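Ticket 590 – Dough proofer shuts off partway through a cycle
Product: Orken countertop proofer
Opened by: Cristóbal Cisternas
Handled by: Eino Ojala
Status: Solved

Cristóbal, Tue 17 January
Hi! I love this proofer, and my sourdough has never been better, but it has started quitting on me. I set it for 12 hours overnight and in the morning the display is blank and the dough has barely moved. Same thing two nights running. I've tried another outlet and cleaned the vents. Short daytime proofs are fine.

Eino
Hello Cristóbal, thanks for such a clear report – overnight proofs are my favorite thing to do with this model! Could you tell me the firmware version (hold Menu and Start together) and whether the water tray is in when it stops?

Cristóbal
Firmware is 2. Tray is in, filled to the line. I mix the dough at the table in the evening, let it rest, then move it over before bed. 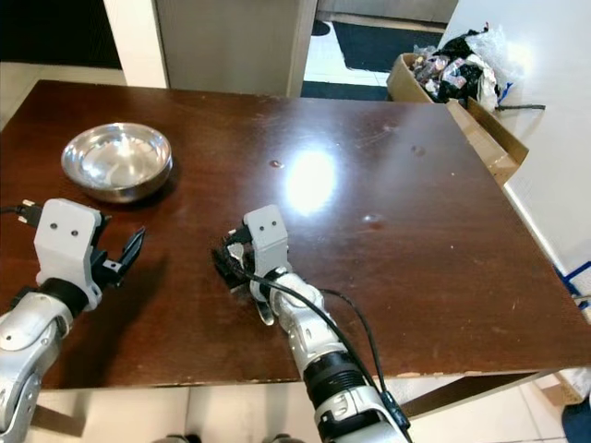

Does the proofer need the water tray for a long cycle?
Only if you want the added humidity. Heating works the same without it, and a covered bowl holds plenty of moisture by itself.

Eino
Great, that narrows it down a lot. Please run one night with the tray out and the bowl covered. If it stops again, unplug it, wait 16 minutes, plug it back in and turn Eco Sleep off under Settings. On firmware 2 that timer can run even while the heater is on.

Cristóbal
Tray out: stopped again. Then I did the unplug and found Eco Sleep was on. I don't remember touching it, but my kids love buttons. Turned it off, ran the full night, and the dough was huge this morning!! Put the tray back for the next batch and that one finished too.

Eino
Wonderful news! Eco Sleep it was, then. The setting can come back on after a factory reset, so check it if you ever do one. The next firmware is planned for April and separates the two timers. Closing this one – happy baking!

Recent tickets
Skidlow scale drifts after taring
Mevach mixer hums but hook won't turn
Orken proofer: replacement water tray
Troncoso oven thermometer reads low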